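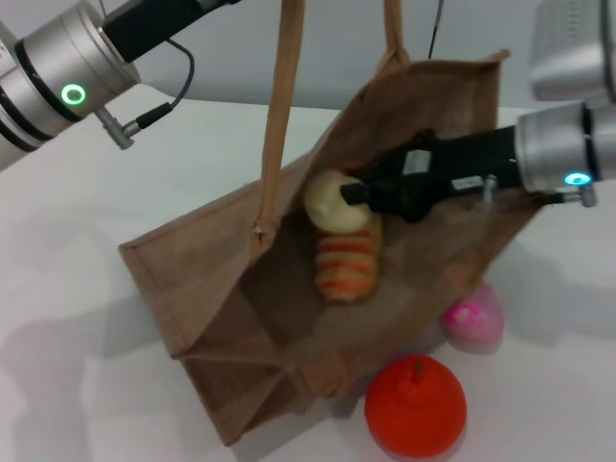 3.2 Bags and how they hold their shape

Figure 4. Jute tote on the white tabletop, toy bread roll lying diagonally inside, handles up.

The tote in Figure 4 is the coarse-weave type, light brown, two long tan handles. Of the bags in the Skerkwood set it was the one we argued over most. Jute is stiff when new and softens at the folds first, so the mouth goes before the base does. All bags were stored flat in the Wiletti crates between sessions, which did the side creases no favours. We logged every packing with the Jotgate sheet (176 rows after removing duplicates, see Table 2) and marked mouth shape at the start and at the end: open, half open, closed.

Tilt matters more than we expected. A bag leaning with one bottom corner down keeps its mouth open to one side and long items lie across it on the diagonal, as the roll does in Figure 4. Stood square, the same bag tended to fold in at the front panel. Creases along the seams were noted but not scored - there was no agreed way of scoring them and we ran out of time to make one.

Handles. Two positions only, up or dropped outside. Dropped handles catch on items at the rim. Up is better for packing, worse for seeing what is alredy in the bag. Dierckx (the earlier shopping study) left handles loose throughout, so our numbers and theirs should not be compared directly.

Items were toy food, bread and similar shapes, picked for size and not for weight. Light items don't settle a bag. Real shopping pulls the base flat after the first tin or so; a toy roll does nothing of the kind, and the bag stays wherever it was leaning. To get round this 14 packings were repeated with a 1,000 g sand pouch laid in the base beforehand. Mouth stayed open in more of them, but the sample is to small to say much.

Time limit was 60 seconds per item. Items touching the rim at the limit were counted as not packed.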